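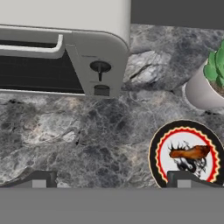
The countertop appliance and its control knob in Jin's simulated kitchen, seen over the open gripper fingers. Rendering: Brerach

BRERACH SHARES THE SETUP AND CARE ROUTINE FOR ITS JIN KITCHEN CELL

Full guide, from first power-up to finger pad changes, is free to download starting in February

TRENDEDLEY – Brerach, the maker of small robot cells for test kitchens and teaching labs, is very pleased to announce that it will publish the complete setup and maintenance guide for Jin, the single-arm kitchen cell that has been running at the company's Trendedley workshop. The guide has lived for a long time in a ring binder beside the cell, with notes in several people's handwriting, and we are delighted that it is finally going out into the world in a form other people can read.

Jin is a modest machine. It has one arm, one two-finger gripper, a camera that looks out over the fingers, and a countertop where it practices the everyday business of turning knobs, opening doors and moving small items from one spot to another. Keeping a cell like that in good order takes more patience than most new owners expect, and a good part of the guide is given over to the small jobs that fill the first weeks.

The setup begins on a computer. Before the arm is allowed near a real counter, the Brerach team loads a simulated one, with a marble surface, a white countertop appliance, a potted succulent and a few odds and ends, and checks that the gripper sits where it should in the camera's view. Both fingers must be visible with the gripper open, and the operator saves that view as the reference for every later check. A new cell is put through 3,000 simulated moves at this stage, and any move that ends with a finger touching something it was not sent to touch is played back and looked at by a person.

"I always tell new customers to be kind to themselves in the simulation stage and to take all the time they want," said Gaurav Bhatia, who leads cell support at Brerach. "You can bump into a plant in there as often as you like and all you have to do is press reset. I have bumped into that plant more than anybody in the building, and I still go back to the simulated counter every time we change a finger pad. It takes me a cup of coffee and it has saved me a good many afternoons."

Once the simulated moves are clean, the guide walks the owner through bolting down the base, leveling the counter, routing the cables and matching the real camera view to the saved one. There are 67 steps from opening the crate to the first real knob turn, each with a box to initial, and readers who have done this kind of work before will be glad to hear that the steps for cable routing now come ahead of the steps for fitting the side panels.

The care section was written together with Rusedura, the service firm that looks after Jin between projects. It sets out a short morning check (wipe the pads, open and close the gripper, compare the camera view with the reference) and a longer service every 1,000 hours of running time, when the finger pads come off, the wrist screws are checked with a torque wrench and the joint covers are opened and cleaned. Jin had 3,876 hours on the clock when the guide went to layout, and its service record is printed in full at the back, including a wrist cable that was pinched during one service and had to be replaced at the next.

Brerach and Rusedura will also offer a morning workshop in Trendedley for owners who would like to change their first set of pads with somebody friendly standing next to them. Places are free for anyone with a Jin cell, and visitors from schools and test kitchens are warmly welcome to sit in and ask whatever they please. Lunch is provided, and the workshop kitchen can manage most diets with a little notice.

"Please write in the margins," Bhatia added. "Our copy is covered in coffee and pencil, and when something in the guide doesn't match what you see on your own counter, we would love to hear from you so we can fix it in the next printing."

The guide, the simulated kitchen file and a printable morning check sheet will be available from the Brerach website. Printed copies can be ordered from the Trendedley workshop for the cost of postage.

About Brerach
Brerach builds and supports small robot cells for kitchens, classrooms and labs. Its workshop is in Trendedley.

Media contact
Gaurav Bhatia, Cell Support, Brerach, Trendedley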